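Desk Power and Cord Storage in the Shared Study Room
Project report, Applied Home Technology
Kevser Coşkun, Erdal Ersoy, Inese Laur
Supervisor: Tülin Canpolat
2022-12-13

1. Background

The study room on the second floor of the Usten building has 16 desks and too few wall outlets. Students bring their own power strips, plug them in wherever there is space, and leave the cords on the floor. In June the building office asked our course for a low-cost way to give each desk its own power without cords crossing the walkway.

Our group took the part of the work that deals with the strip and its cord: which type of strip to use, where on the desk it should sit, and how to store the extra length. Another group, led by Kadir Bozkurt, worked on the wall side and will report separately.

2. Requirements

We agreed on the following with the building office:

The strip must be reachable from a chair.
It must have its own button or switch.
Nothing may be screwed into the desk tops.
The total for all desks must stay under 2,068 dollars.

3. Choice of strip

We compared three strips from the Prolison and Tokgöz catalogs. The shortest one was the cheapest, but large chargers covered the socket next to them, so in practice half the sockets were lost. The metal one was heavy enough to stay in place without any mounting, but it went over the budget. We chose the long white plastic one. With adhesive strips, cord ties and edge clips included, the order for the whole room comes to 1,682 dollars.

4. Work on the table

All handling was done on a white table with a square of beige felt board on it. The felt keeps the strip from sliding and protects the table top. Tape measures lay on the table, along with a wall switch panel and a bag of small metal hardware.

A long strip is awkward to position by hand. If it is pressed at one end only, the other end lifts off the adhesive. Using both hands, flat on the top face, gave the most even contact. We kept the cord coiled and tied during this step so that its weight did not pull on the strip.
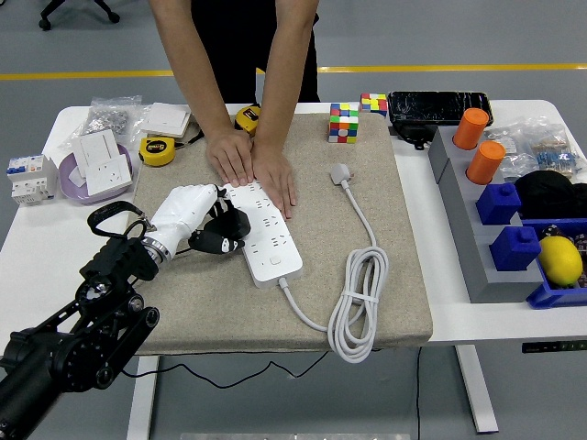 Should the extra cord stay coiled when the strip is in use?
Only loosely, and only a short length of it. A tight coil can warm up under a heavy load, so the tie should come off before the strip is plugged in and the slack should be laid in long, open loops under the desk.

After this we tried two positions on a real desk. At the back edge the strip was out of the way, but shorter people had to stand up to reach it. On the left side, parallel to the desk edge, everyone in the group could reach it while seated. Inese is left-handed and found that the plugs got in the way of her notebook, so we moved the strip back by the width of one hand - this fixed the problem.

5. Cord route

The cord leaves the strip at the end nearest the back of the desk, goes over the edge through one clip, and runs down the rear leg with ties. Our first version had the clip on the side edge, where it caught on sleeves and bags. We used Groltel edge clips, which hold without screws and can be taken off again.

6. Remaining work

Only one desk has been fitted so far. The adhesive has not been tested over a full term, and we do not know how it holds up to cleaning spray. Erdal will check the fitted desk again before the rest of the order is placed.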